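Descaling the Clirel 461 Coffee Maker

The machine counts brewing cycles and shows the descale light after 349 cups. With hard water, set the counter lower in the service menu. The light does not block brewing, but flow drops noticeably if it is ignored.

You need one bottle of descaler, clean water and a container that holds the full tank volume. Do not use vinegar. It attacks the seals in the brew group.

1. Switch the machine off and remove the water filter.
2. Pour the descaler into the tank and fill with water to the upper mark.
3. Place the container under the spout.
4. Switch on, hold the Rinse key until the light blinks, then release it.

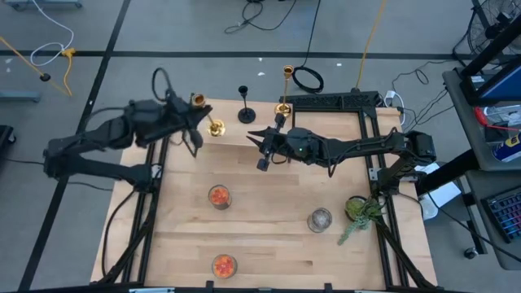 The program runs for 40 minutes and pauses several times between pump strokes. Do not open the side door during a pause. When the light turns steady, empty the container, rinse the tank, fill it with fresh water and press Rinse once.

If code 764 appears, the flow meter has detected air. Reseat the tank and press Rinse again. Refit the filter when the program ends and discard the first cup.

Text: Nurhan Gezer
Updated July 16, 2021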